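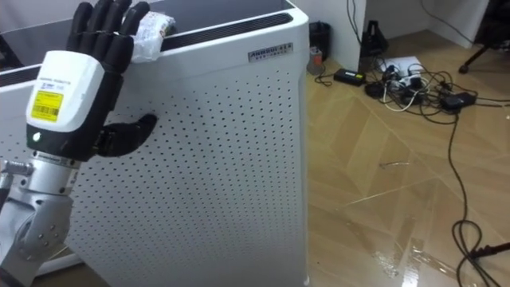

Solomiia Kuzmenko: I had mine pushed right up against the wardrobe for the whole of February and thought the thing was simply feeble. I moved it out into the room, went round the skirting for dust while I was at it, and it's been a different machine since. Could you put the bit about space nearer the front of the booklet, please?

We have, Solomiia, and thank you. It used to come after the pages on filters, where we suspect a good many people never reached it, and it now has a section to itself. What follows is for the tall floor-standing purifiers in the Hernell range, though most of it will do perfectly well for any large purifier you happen to own already.

4. Settling the purifier into its room

Please read this section through once before you plug anything in. It takes a few minutes, and you will want to have chosen the spot before you start (a tall purifier is an awkward thing to hug across a room twice).

You will need a soft dry cloth, a bucket of lukewarm water, a second cloth or a flat mop, a vacuum cleaner with the narrow nozzle, and a few reusable cable ties. The Pellow ties in the accessory bag are long enough for an ordinary mains lead folded into a loop.

4.1 Choosing the spot

1. Look for the side of the casing with the small round holes. Air has to pass freely through these, so they want to face open floor. A curtain, the side of a sofa or a coat hung on a hook will all get in the way.

2. Leave a gap of 200 mm between the casing and any wall or piece of furniture. If you haven't a tape measure handy, a spread hand is near enough for most grown-ups.

3. Check what is above it. A shelf directly over the outlet will send the air back down on itself, and you'll find the shelf gathers fluff.

4. Open and close the door of the room, right to the end of its swing, and see that it misses the purifier and the lead. Do the same with cupboard doors and drawers. We have had letters from people who remembered everything except the bottom drawer.

5. Stand the purifier upright on a level part of the floor. If it rocks, move it a little. Please don't fold up card and wedge it under one side.

Note: two large appliances may stand next to each other if there really is no other place for them, but keep the holes and slots of both of them clear.

Note: on a wooden or wood-effect floor, lift the purifier to move it. If it's too heavy for you, slide it on a folded blanket, with someone steadying the top.

4.2 Unwrapping

1. Take off the outer film, then the tape over the outlet slot, then the two strips down the back.

2. Open the front and lift out the filter. It comes sealed in its own bag, and the bag must come off. Branislav Skála, who looks after our repair bench, would like this printed in red on every page. The part number on the filter frame should end in 723. If yours ends in anything else, stop there and get in touch with whoever sold it to you.

3. Put the filter back with the pull-tab towards you and close the front until it clicks on both sides.

4. Gather up every scrap of wrapping and take it out of the room before you go any further. It's very tempting to put it down on top of the purifier for the time being.

Caution: plastic wrapping can cover the outlet or be drawn against the holes. Never leave bags, film or cloths lying on top of the casing, even when the machine is switched off at the wall. Keep all wrapping well away from small children.

4.3 Leads, plugs and the corner where they all end up

Every room has one of these corners. There's a power strip, a few plugs, a black adapter or two whose purpose has been forgotten, and a quantity of black and white cable that seems to grow in the night. A new purifier is as good a reason as any to sort it out, and you'll be down on your knees in any case.

1. Switch off and unplug the power strip at the wall before you begin. Save your work and close down the computer first, if there is one on the other end.

2. Follow each cable with your fingers from the plug to the thing it serves. When you find one that serves nothing, coil it up and put it in a drawer.

3. Label the ones you're keeping. A folded bit of masking tape with a word on it does very nicely, and black adapters in particular do look alike.

4. Fold the spare length of each lead into a loose flat loop and fasten it with a tie. You should be able to slip a finger inside the tie.

5. Lay the loops along the foot of the wall, side by side. Adapters go beside them on bare floor, where the warmth can get away. Don't bury them under the loops, and don't stand a box on them.

6. Plug the purifier straight into a wall socket of its own if you can. If it has to go into the strip, read the rating printed on the underside and add up what is already plugged in. Ours are marked 3000 W, but older strips may be rated for less.

7. If there's a waste bin in the same corner, shift it along. Bins get kicked, and what's in them has a way of landing on the sockets.

Caution: never plug one power strip into another. Never run a lead under a rug or across a doorway. If a lead feels warm, or its covering is nicked or flattened, switch off at the wall and don't use it again.

4.4 Cleaning the floor round the purifier

A purifier can only deal with what is in the air, and a dusty floor keeps sending up more of it every time somebody walks past. We suggest doing the floor before the first run and once a week from then on.
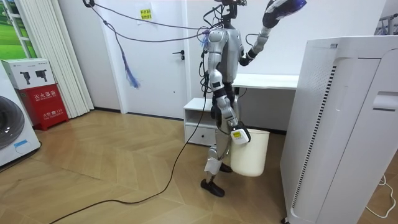
1. Turn the purifier off and pull out its plug. Lift any leads that cross the open floor and drape them over a chair while you work.

2. Vacuum first, always. Use the narrow nozzle along the skirting, behind the door and round the feet of the desk, then the wide one over the rest. On a herringbone floor the joins run two ways, so go over it once from each direction.

3. Half fill the bucket. A full one is heavier than you expect, and it slops when you set it down. Carry it by the handle if it has one and put it by the door, well away from the strip and the adapters.

4. Wring the cloth or mop until it stops dripping. It should leave the boards looking only faintly damp. Start at the wall furthest from the door and work your way out of the room backwards.

5. Don't use the wet cloth in the cable corner at all. The dry one will pick up most of what the vacuum cleaner has missed.

6. Empty the bucket, rinse it, and let the floor dry completely with the door open before you lay the leads back down and plug in.

Caution: water and power strips must be kept apart. If the bucket tips over, switch off at the consumer unit before you step on the wet floor, and leave everything off until the floor and the plugs are thoroughly dry. If any water has got inside a plug or adapter, replace it.

Note: scuffs on a glossy floor will usually come off with a clean pencil rubber. Oka floor soap is kind to most sealed wood, used at half the strength given on the bottle. Anything with wax in it will leave a slippery patch, and we would rather you didn't use it near the machine.

4.5 The first run

1. Shut the windows, pull the door to, and switch on at the highest speed.

2. Leave it for 2 hours. A faint smell of new filter is normal and should fade by the end of that time. If it smells of hot plastic, turn it off and go back to 4.2, step 2.

3. Hold your hand over the outlet. You should feel a steady stream of air across the whole length of the slot. If it's weak at one end, look for something lying over the holes at the front.

4. Turn it down to whichever speed you can comfortably live with. Severyn Pasichnyk, who tests these for us in his own sitting room, keeps his on the second setting all day and turns it up when he's frying onions - which we gather is often.

4.6 Keeping it tidy

Wipe the holes with the dry cloth whenever they look grey. The soft brush on a vacuum cleaner is very good for this too, used lightly. Once a month, take a look behind the machine and see that nothing has crept into the gap, and run your eye over the cable corner at the same time. Ties work loose, and somebody will have added a phone charger.

For filter changes, go to section 5. Spare ties and labels can be ordered from Sydorenko using the card in the back pocket of this booklet.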